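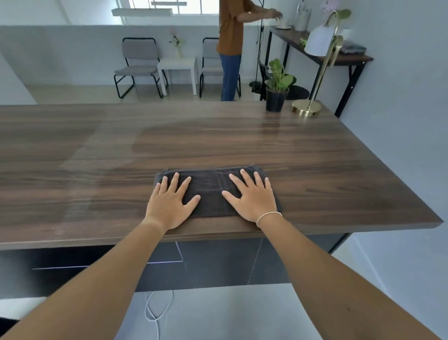
¿Cuánto se paga de más por comprar una entrada en Jenason?
Nada. El precio que figura en la cartelera es el que se carga en la tarjeta, con los gastos de gestión ya incluidos.

Quiénes somos

Jenason vende entradas para teatros pequeños y medianos. Empezamos con una sola sala, el Teatro Antwi, que tiene 111 butacas y hasta entonces apuntaba las reservas en un cuaderno. Hoy trabajamos también con la sala Zukby y con el Cesaditz, el mayor de los tres, con casi 800 localidades contando el anfiteatro.

La empresa la fundaron Cecilia Bonsu y Edin Đorđević, que se conocieron en la taquilla del Antwi. Cecilia lleva los acuerdos con las salas. Edin se ocupa del programa de venta y de los planos de butacas, que revisa en persona antes de cada temporada. Las localidades con visibilidad reducida aparecen marcadas en el plano y cuestan menos.

Somos cuatro en plantilla. Celina Wilczyńska atiende el teléfono y el correo, y Mansa Annan lleva la contabilidad y las liquidaciones a las compañías.

Cómo cobramos

Las salas nos pagan una comisión fija por entrada vendida. No añadimos suplementos al final de la compra ni cobramos por imprimir o reenviar una entrada. Si un teatro aplica un recargo para obras, le pedimos que lo incluya en el precio y que indique a qué se destina. El Cesaditz lo hace así desde enero.

Cambios y devoluciones

Si se suspende una función, devolvemos el importe completo a la misma tarjeta. Los cambios de fecha se admiten hasta las 12:00 del día de la función, siempre que queden butacas. Los grupos escolares tienen condiciones propias y conviene que escriban antes de reservar.

El teléfono de taquilla atiende de 10:00 a 18:00. En agosto solo respondemos por correo.

Última actualización: octubre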